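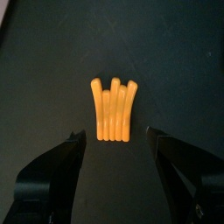
Warby opens its first sit-down fry shop in Trevness this January

I've been selling fries out of a window for long enough that people in Trevness call me "the Warby guy" and have no idea my name is Dumisani Baloyi. That's fine by me! But starting in January you'll be able to come inside, take your coat off and sit down, and I couldn't be happier to be writing this.

The new Warby is in the old Clandasik shoe store, two doors up from the bus stop. Anyone who grew up in town probably got fitted for school shoes there (I did, and I hated every pair). We've kept the long bench along the wall and the big front window, and we've put the fryers at the back where you can watch your order being made.

The menu is short and I'd like it to stay that way. Fries come thin, thick or crinkle cut, in a small, a large or a tray for the table. There are eight sauces, all made in our kitchen, including the smoky onion one that regulars keep asking me to put in jars - we're working on it. Everything is fried 2 times, first low and slow, then hot and fast, the way I've done it from day one.

Our potatoes come from Akolgo, a family farm just outside town that has supplied the window from the start. They've set aside an extra field for us this year, and when I drove out to see it I got my truck stuck in the mud and had to be pulled out by a tractor. Great potatoes, though.

To pick the house sauce we held a vote at the window all last fall, and 2,073 of you filled out a card. The smoky onion won by 517 votes over garlic and dill, so it now comes free with every order. If you voted for curry ketchup, I'm with you, and it's still on the menu.

On opening day the first 200 people through the door get a small fries on the house, any cut. Doors open at 11 a.m. and we'll keep going until 9 p.m. or until the potatoes are gone. After that we're open at the same times all week, and yes, the window is staying open too, for those of you who like to eat while you walk.

We're also hiring for evenings. You don't need kitchen experience, just a good mood and shoes that don't slip - come by the window and ask for me.

Press are welcome to visit before we open, and I'll happily put the fryers on for you. Call in at the shop any afternoon and knock loudly, as the fans are noisy.

Dumisani Baloyi
Owner, Warby, Trevness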